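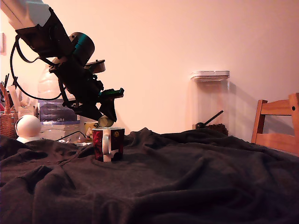 Gripper over the mug, cable loop on the left

yesenia_ayala
20 Oct 2022
Looking for advice on the wrist cable on my Lomby arm. It leaves the wrist, makes a wide loop and goes back up into the arm. I have 183 hours on this cable and the gripper dropped off the bus twice last night, both times with the wrist rolled all the way over. Reseating the plug got it back. Shorten the loop or leave it?

tdk_bench
Leave it. A short loop puts all the bend at the plug. I went through two cables that way. Buy the Skavero one, 400 mm, and add a clip at the wrist.

millrat
Disagree. A loop that wide will catch a mug handle sooner or later. Mine is tied in close and has 600 hours on it.

tdk_bench
Does yours do full wrist roll?

millrat
No, I limit it in software.

tdk_bench
Then it's not the same test.

yesenia_ayala
I need the full roll for pouring. Ordered the 400 and a clip. Should I grease the finger slides while it's apart?

millrat
Wipe them, no grease. It picks up blanket lint.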